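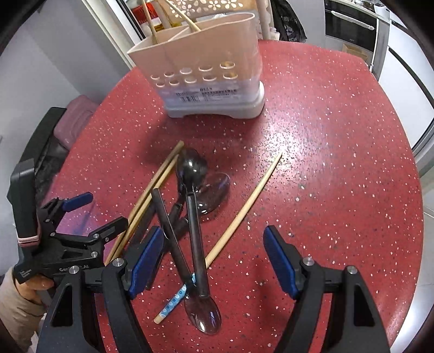

Section 2: Setting Up Your Lidden Countertop Dishwasher

Welcome to the part where the machine finally comes out of the box! Set aside an unhurried hour if you can, put the kettle on, and read the whole section once before you pick up a wrench. Most of the calls that come in to our help line are about the drain hose, so we've tried to be extra thorough there.

Before you start

Choose a level spot within reach of both the kitchen faucet and a grounded outlet. The Lidden weighs 11 kilograms empty, so please ask someone to take the other side when you lift it.

1. Remove the tape from the door and pull out the foam block under the lower spray arm. It is gray and easy to miss, so have a good look.

2. Unscrew the aerator from your faucet and thread on the adapter by hand. Finish with a quarter turn of the wrench, no more.

3. Push the gray inlet hose onto the adapter until you hear it click.

4. Hook the drain hose over the edge of the sink and press the suction cup down firmly. The hose must not lie flat anywhere along its length, and the end must stay clear of standing water.

CAUTION: Never run the machine with the drain hose tucked behind it. Water will back up into the tub and onto your counter.

5. Slide the silverware basket onto its rail at the front of the rack. Spoons go in with handles down, and it's nice to mix them with the forks so they don't nest together. Sharp knives go in points down, or better yet, get washed by hand.

6. Turn on the hot tap slowly and check every joint for drips.

7. Close the door, choose Rinse, and run one cycle with nothing inside. Expect a faint smell of new rubber the first time or two.

Note: Lightweight plastic pieces can flip over or drop through the basket. Check the maker's marking before you wash them, and keep them well away from the heating element. Wooden utensils and chopsticks without a dishwasher-safe marking should stay out altogether.

If the display shows E2, the inlet filter is probably clogged. Turn off the tap, pull the filter out with pliers, and rinse it well.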